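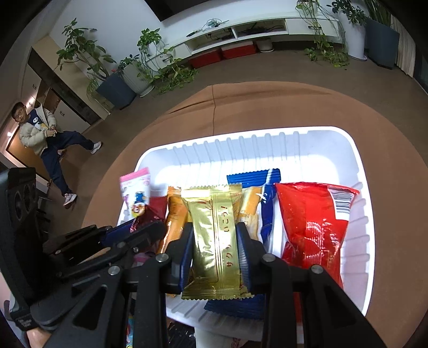
Speaker notes - "What the pantry knows" - 25 min slot plus questions

Slides are thin on purpose. Talk, don't read.

OPEN
Hi, thanks, mic check. Say the title. Say who I am, fast - eleven years selling dry goods, three of them badly.
Ask for hands: who bought a snack this week they didn't plan to buy? Wait. Let them laugh.
Then: who can tell me what it cost? Fewer hands. OK. That gap is the talk.

PART 1 - THE SHOP IN BRIREN
Start with the story. Small shop on the hill, two aisles, one door. I took it over in August with 765 different items on the shelf list.
Way too many. Did not know it yet.
Old owner was Jérémie Sabatier. Kept a paper book, one line per item, wrote down the day each box was opened. Thought it was quaint. Put it in a drawer.
Pause here.
Bought a stock program instead. It told me what sold. Did not tell me how long a thing sat before it sold. Two different questions!
Crackers: good sales on the screen. Half of them were going out marked down in the last week before the date. Screen said winner. Shelf said otherwise.
Got the paper book back out of the drawer.

PART 2 - SHELF TIME
Define it simply. Shelf time = day the box is opened to day the last pack leaves. That's it. No formula slide, people hate the formula slide.
Go through the three kinds:
Fast. Bread, milk, the plain salted chips. You could be asleep and these would sell.
Slow and fine. Vinegar, rice, matches. Sits there, doesn't care.
Slow and costly. Anything crisp. Rice crackers, wafers, thin cookies. Loses its snap well before it goes bad, and customers remember a stale cracker for years. I still get told about one.
The third kind is where the money went.
Numbers, say them slow: first year we tossed or marked down 2052 packs. Second year 570. Same shop, same door, same street.
Somebody will ask if sales dropped too. A little in the spring, then back. Don't get dragged into it now, park it for questions.

PART 3 - WHAT WE CHANGED
Not in order of importance, just the order we did it.

Smaller cases. Called every supplier. Most said no. Rerero said yes to half cases if I'd take delivery on the early truck. So I get up early. Fine.
Tell the ice story if on time. Skip if not.

Open dates on the box. Fat marker, front flap. Everyone who works there does it, me included. Took a month before I stopped forgetting.

Cut the list. Down by 200 items. This hurt. People came in asking for the one thing I cut, every time, for weeks. Brought back four of them. The rest were never mentioned again.
(be honest here - one of the four was just because I like it)

Moved the crisp stuff. It was in the front window becuase it looked nice. Sun all afternoon. Moved to the back wall, low shelf. Sales dipped for ten days, then I put a sign up. Sales came back.

Sip of water.

PART 4 - THE TUHIWAI MISTAKE
Need this part, don't cut it even if running late. Room trusts you more after it.
Opened a second shop at Tuhiwai. Copied everything. Same list, same case sizes, same shelf plan down to the hooks.
Total flop for five months.
Why - different people. Tuhiwai is next to a bus stop and a school. They buy one thing and eat it on the spot. Briren buys for the cupboard. Family packs sat in Tuhiwai like bricks. Single packs ran out by noon.
Had the numbers to see it in week three. Was looking at the other shop's numbers.
Fix was dull: started a fresh book for Tuhiwai, page one, no copying. Watched for six weeks before ordering anything new.
Line to land: a list belongs to one shop. Say it once, move on.

PART 5 - IF YOU HAVE A SHOP, MONDAY MORNING STUFF
(change that heading, half the room is closed Mondays - "first morning back"?)
Pick ten items. Only ten. Write the open date on the box.
When the last pack goes, write that date too.
Do it for two months. Don't change anything yet, even when you want to.
Then look at the slowest three. Are they the costly kind of slow? If yes: smaller case, or better spot, or gone.
You can do this with a pencil. Drernunetti will sell you software for it and it is decent, I used the trial, but start with the pencil.
For the folks at home without a shop - works on a kitchen cupboard too. Date on the lid. You'll find a jar that embarasses you.

QUESTIONS I'LL GET
Does marking down hurt the brand? - Small shop, no brand to hurt. Mark it down, put it by the till.
What about theft? - Counted separately, different talk.
Did you ever miss something by cutting the list? - Yes. Birthday candles. Brought them back.
Did sales drop? - see above, spring dip. Heating was out at Briren for part of it too so hard to say.
How do you get staff to write dates? - Tie the marker to the shelf with string.

CLOSE
Back to the hands question. Ask it again, same words: what did it cost?
Hold up the paper book. It's in the blue bag, DON'T leave it in the car.
Thank the hosts, thank Jérémie if he's in the room, handouts are by the door, one each please, printed short.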